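Moving house with a full network closet — what would you take and what would you leave?

Home Wiring and Moving > General

drover_lane
Posted Tuesday, 7:42 pm

We close on the new place in August and I'm trying to decide what happens to the wiring. The current house is a two-story from the seventies. Over the years I ran Ethernet to every bedroom, the den, the garage and the back porch. It all lands in a hall closet on a patch panel, with a switch and a small shelf for the modem.

The buyers have not asked about any of it. The listing said "wired for internet" and that was the agent's line, I didn't write it. The new house has nothing except one coax jack in the living room and a phone jack in the kitchen that has been painted over at least twice.

My wife says leave it all and start over. I say the switch and the shelf are mine and the patch panel is a gray area. What did the rest of you do?

pineknot
Posted Tuesday, 8:05 pm

Patch panel stays. It's screwed to the wall and the in-wall runs end on it. If you take it you leave nine or ten bare ends hanging in a closet and the buyer's first impression of you is that.

Switch goes with you. Modem obviously goes with you or back to the provider.

drover_lane
Posted Tuesday, 8:11 pm

It's 9 runs, so good guess. The panel cost me next to nothing so I won't fight over it. The shelf is a nice one though.

mudroom_mel
Posted Tuesday, 8:30 pm

Check your contract before you take the shelf. Around here anything attached to the wall conveys unless you wrote it out as an exclusion. We had a deal almost fall apart over a curtain rod. The buyers were within their rights and we drove it back over there.

If you want the shelf, swap it for a cheap one before the final walkthrough and tell your agent you did it.

halfbath
Posted Tuesday, 8:52 pm

I disagree with swapping anything after the offer is signed. They saw the house with that shelf in it. Ask in writing or leave it. It's a shelf.

mudroom_mel
Posted Tuesday, 9:03 pm

I said tell the agent.

halfbath
Posted Tuesday, 9:06 pm

Telling isn't asking.

corner_lot_dan
Posted Tuesday, 9:40 pm

Setting the shelf aside, the bigger question is what you do with the loose stuff. I moved two years ago and had a garage cabinet full of leftover cable, wall plates, keystones, old routers and power bricks that went to nothing. I packed every bit of it and paid to have it hauled across the state. Most of it is still in the boxes.

What I should have done is sort it in the old house, when I still had a reason to be strict about it. I finally did the first pass last month. 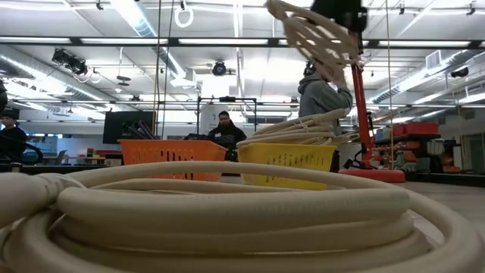 The rule I settled on is that anything long enough to reach from the closet to the farthest room stays, and anything shorter has to have connectors on both ends already or it goes. I also threw out any power brick that I couldn't match to a device in ten minutes. That one hurt but I haven't missed any of them.

For bins I'd say use the ones with openings in the sides. I had solid totes before and could never tell what was in them without pulling the lid off.

drover_lane
Posted Tuesday, 9:58 pm

That's helpful. I have most of a 1000 foot box left, I think. I never wrote down how much I pulled.

pineknot
Posted Tuesday, 10:04 pm

Look at the footage printed on the jacket. Most bulk cable has sequential marks. Pull out the loose end, read the number and you'll know which direction it counts. Some boxes count down to zero, some start in the middle of nowhere and you have to know the starting number.

drover_lane
Posted Tuesday, 10:15 pm

Mine starts in the middle of nowhere.

pineknot
Posted Tuesday, 10:17 pm

Then weigh it on the bathroom scale. A full box has the shipping weight on the label.

gruvura_owner
Posted 6:20 am

Different angle. I'd put the money into conduit at the new house before you pull a single cable. We bought in the Salcedo development and the builder put in coax and nothing else, same as yours. I pulled cable the first winter straight through the studs. Two years later I wanted fiber to the office and had to open the same wall again.

If any of your walls are going to be open for other work, put in flexible conduit from the closet to the attic and from the closet to the crawl space. Leave a pull string in it. You can do the rest whenever you like.

My cabinet is the Gruvura, the shallow one that fits between studs. It works but it's tight. The door won't close over a patch cable with a long boot, so buy the short ones.

halfbath
Posted 7:02 am

Conduit is overkill for a normal house. Most people are on wifi for everything but a TV and one desk. I'd run one cable to a ceiling spot in the hall on each floor for an access point, one to the TV and one to the office, and be done.

gruvura_owner
Posted 7:15 am

That's fine until you want one more.

halfbath
Posted 7:19 am

Then you run one more. I've been in this house over a decade and I've wanted one more exactly once.

tallgrass
Posted 7:48 am

I'm with halfbath on the number of runs and with gruvura_owner on the conduit to the attic. The attic one takes an afternoon and it's the path you'll use for everything, including things that aren't network. I ended up using mine for a doorbell transformer. (Check your local code before you mix low voltage with anything else in the same pipe.)

Also, drover_lane, if the new place has a crawl space, go look at it before you plan anything. Ours had so much ductwork on the north side that I couldn't get past the kitchen. The whole plan had to come down from above.

drover_lane
Posted 12:10 pm

It does have a crawl space. The inspector's photos show it as dry and pretty clear on one side, but he didn't go all the way back.

I'm leaning toward the attic conduit and four runs to start. My wife wants the office on the ground floor, and it would be the hardest room to reach from above because there's a bathroom over it.

tallgrass
Posted 12:31 pm

Go down to the crawl space for that one only. Find the wet wall for the bathroom and stay out of that stud bay.

mudroom_mel
Posted 12:50 pm

Or put the office run inside a closet that shares a wall with the office. That's how we did ours. Cable comes down the back corner of the closet in surface raceway, through the wall at baseboard height and into a plate. Nobody ever looks in the corner of that closet.

We used the Drova raceway, the kind with the adhesive back. The adhesive let go the first summer so I put small screws in it. With the screws it has been fine.

corner_lot_dan
Posted 1:14 pm

Seconding screws. Adhesive alone doesn't hold on textured paint.

One more thing on the old house. Leave the buyers a sheet of paper taped inside the closet door with the port numbers and which room each one goes to. It takes five minutes. The people who sold us our house left nothing and I spent a whole Saturday with a tone tracer. I borrowed it, too, so I had to drive it back the same night.

pineknot
Posted 1:22 pm

Good idea. Same with spare wall plates if they match the ones in the rooms. Leave a couple in the closet.

drover_lane
Posted 6:37 pm

OK, where I've landed. Panel stays, wall plates stay, labeled sheet on the closet door. Switch comes with us. I emailed the agent about the shelf and she's going to ask. If they say no it stays.

For the loose cable I'll sort it this weekend. The partial box weighs a lot less than I expected, so it might not even get me to the office and back.

Has anyone used the Ralell wall plates? The hardware store near the new house carries those and not much else.

tallgrass
Posted 6:55 pm

I have them in two rooms. The plates are fine. The screws that come with them are too short if your box is set back behind the drywall at all, so pick up a pack of longer ones while you're there.

halfbath
Posted 7:11 pm

Glad you asked about the shelf.

drover_lane
Posted 8:49 pm

She just texted. They want the shelf.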